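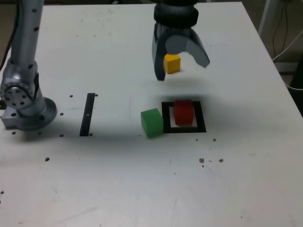 Home | News | Events | Shop | Contact

Block sets return to the Kesetti workroom

Jun 5, 2019 - by Kadri Juška

Colored wooden cubes are back on the tables at Kesetti, the shared workroom in Dridadbridge. The new stock comes from Vaher, a small woodshop that began cutting the pieces in March. Vaher has made around 2,000 cubes so far and plans to reach 3,000 before the fall.

The cubes are sold loose or in bags of seven. Red, green and yellow are the first colors on the shelf, and a blue is being tested.

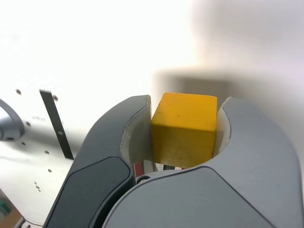

Vaher sands each piece by hand before the color goes on. The shop had used a thick gloss paint on its older sets, and buyers complained that the blocks slid off each other. The present finish was picked after a long run of samples.

Kesetti has also put out a sheet of stacking tasks, written with the toy lender Trisivus. Most of the tasks need only a few cubes and a square of black tape on the table. One of them is a plain tower built inside the tape, with red at the bottom and yellow on top of it.
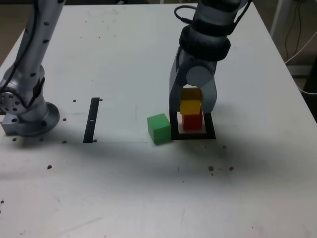 Prices have not changed from last year. Bags can be picked up at the front desk, and loose cubes are kept in the drawers by the door. A stack with red at the base, a yellow cube above it and a more orange-yellow one over that shows how far the yellows can differ - buyers who want a close match should choose from the drawers.

Orders for schools take four weeks.
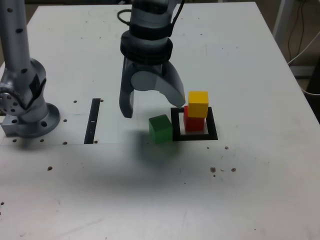 Red and yellow cubes stacked inside the taped square, with a green cube at its left edge.

Contact | © 2019 Kesetti, Dridadbridge | Back to top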